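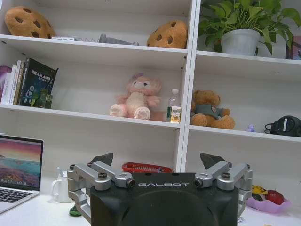
Hokenside Book Swap: Your Questions
30th January – by Ruan Venter

How many books can I bring?
Up to 80. Anything beyond that is moving house.

Do I get one back for each one I leave?
Yes, one for one. A boxed set counts as 2, whatever the box says.

Are encyclopedias welcome?
We have enough encyclopedias.

I wrote my name in mine. Is that a problem?
Only if you wrote it in all 1,402 pages – and yes, we remember that one.

Can I reserve a title?
No. Come early, like the cookbook people do.

What about leftovers?
They stay with us until the April swap, when you can ignore them again.

Recent
Parking at Hokenside
Xolani Visser on mending a spine
Lost bookmarks, claimed and unclaimed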